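So I've more or less said I'll do it. I've told the Grelberg ward group that I'll put my name down for the council selection, and now it's gone eleven at night and I'm sat at the kitchen table with a cold cup of tea wondering what on earth I was thinking!

It started with the bus. The Ukine Road bus, the one they cut back in March so that the last one leaves before the late shift finishes. I wrote one cross letter to the local paper, then another, and before I knew it I was standing outside the chemist with a clipboard in the drizzle. We wanted 800 names. We got 2000 (well, my sister-in-law signed twice, so take one off). And after that people kept saying "you should stand, you know", in the voice they use for telling you to try yoga, and I kept laughing, and then at some point in the summer I stopped laughing.
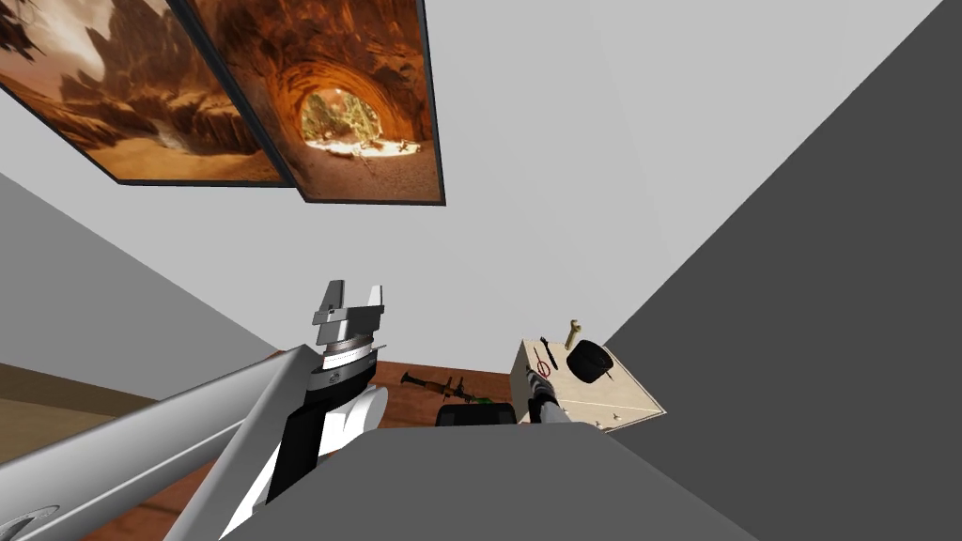 The meeting tonight was in the upstairs room at the Plaltevetti café, which smells of burnt toast at all hours. It went on for ever. We had a long wrangle over whether the leaflet should say "parking" or "parking problems", and a man in a very good scarf told me I'd need to "have a line" on the Akbulut site. I do have a line. I think they should build on it, and I think a decent share of it should be homes that people who work round here can afford, and I said so, and there was one of those silences. Half the room wants a car park. I might have lost some votes before I've even been picked, but I slept on it last night and the night before and I still think it.

They gave me a form to take home. Six pages, and one of them is just for listing anything you've ever done that might embarrass the party. I've put the thing with the recycling lorry. I haven't decided about the letter to the dentist.

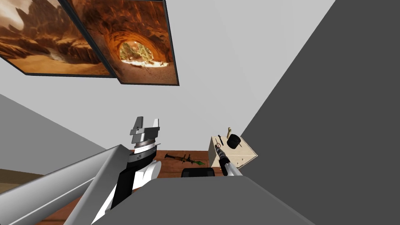
Money is the bit I hadn't thought about. I'd have to drop a day at work for the evenings to be bearable, and the allowance doesn't really cover that once you take off childcare. I did the sums on the back of an envelope and then did them again in case they'd got nicer. They hadn't. Mum says she'll do the school run on council days — she also says all politicians end up with bad knees from the doorsteps, so make of that what you will.

If I'm picked it's 95 streets to knock, and I've got one pair of proper boots. The selection vote is in October. Form has to be in before that, and I need two people to sign it who aren't related to me, so that's tomorrow's job. Must also ring about the boiler.

Filed under: Diary, Local politics, Getting involved
6 comments | Share this post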